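Events and Donor Relations
Session 7 handout: The silent auction

Nigel Whitlock
Read before class. Bring the worksheet from Session 6, filled in this time.

Where we are

Last session covered ticket pricing and the awkward fact that a sold-out dinner can lose money. We worked through the Relasa gala, where 174 guests ate very well and the charity cleared less than the florist did. Tonight is the part of the evening that is supposed to rescue those numbers: the tables along the wall with the clipboards on them.

Terms you need

Fair market value (FMV): what a reasonable person would pay for the item in a store. The donor's opinion of their own watercolor is not FMV.

Opening bid: the lowest amount you'll accept. Usually set between 30 and 50 percent of FMV.

Increment: the minimum jump between bids. Print it on the sheet. If you leave it off, somebody will raise by a quarter and be very pleased with himself.

Yield: total winning bids divided by total FMV. This is the number your board will ask for and you will not have ready.

Consignment item: a package you don't own. You pay the supplier a fixed cost if it sells and keep the difference. Vacations, mostly.

Getting items

Start asking four months out. Small businesses say yes more often than large ones and say it faster, because the person who answers the phone is the person who owns the shelf. Large companies have a web form. Fill in the web form, expect nothing, and be delighted in the spring when a tote bag arrives for an event you held in the fall.

Ask for something specific. "Would you consider donating to our auction?" gets you a mug. "Would you donate dinner for four on a weeknight?" gets you dinner for two, and that sells.

Write down, at the time of the ask:
- donor name as it should appear in print
- exact description, including what is left out
- expiration date and blackout dates
- who collects it, and when
- the donor's stated value, and yours if different

The second line matters more than it looks. The Pruton school auction of a few years back sold "a week at the lake house" with great success. The donor had meant a weeknight. I have seen the letters.

How many items?

Fewer than you have. A working rule is one item for every two bidding households, and couples count as one household however differently they feel about the signed guitar. With too many items every bidder finds a bargain. Bargains are lovely for guests, and your guests will tell you so while you are adding up the sheets.

Combine the small stuff. Three candles, a paperback and a car wash voucher are a basket. Separately they are a yard sale.

Laying out the room

Give each item its own piece of table. Bidders need to stand in front of a thing, read about it, and write, all while holding a glass. Put your strongest items at the far end so people have to walk past the rest. Keep the whole business away from the bar line, which will otherwise become the auction line, and then neither one moves.

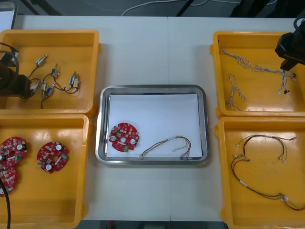
A round red circuit board in a paper-lined steel tray, with two yellow bins on either side.

Bid sheets go to the right of the item, pen attached. Attached means string. A pen that is merely nearby will leave in a jacket pocket by the salad course. Item numbers should be large enough to read from six feet, and should match the numbers in the program. Check this twice, the second time with a person who did not type either list.

Mobile bidding

Many of you will be asked to run bids through phones. It tends to raise the final totals and it always raises the number of questions. Before you agree, find out whether the venue has a signal in the room where the tables are, as opposed to the parking lot where the manager tested it. Have paper sheets printed anyway and keep them in a box. You may never open the box.

Worked example: the Telness dinner

A consignment trip costs the charity $1,065 if sold. The opening bid was set at $695, "to get things going." Things got going and then stopped. One bid, one winner, and a loss to the charity of $370 on its headline item, announced from the stage to applause.

Work through the following before class:
1. What is the lowest opening bid that would have protected them?
2. The organizer argued that the trip "brought people to the table." Using the Telness bid sheets in your packet, did it?
3. Suggest an increment. Defend it in one sentence.

Closing the tables

Close in sections, 15 minutes apart, with the best section last. Announce each closing twice. When the time is up, pick up the sheets and walk away with them. Do not stand there holding a sheet while two dentists negotiate. Circle the winning bid, initial it, and get it to checkout before dessert.

Checkout is where goodwill goes to die, so staff it heavily. Two people taking payment, one fetching items, one apologizing.

Afterward

Thank donors within a week. Send them a photo of their item on display if you have one. Send winners a receipt showing the amount paid and the FMV; questions about what they may deduct go to their tax adviser, who went to school for it.

Reading for next time: Cropper, chapters 4 and 5, on live auctions and paddle raises. Skip the section on hiring a celebrity. None of you has the budget, and the chapter doesn't mention the dressing room.

Assignment due 11 December 2019: a one-page floor plan for a silent auction in a room you have stood in yourself. Mark the bar, the outlets and the doors. Plans without a bar will be returned.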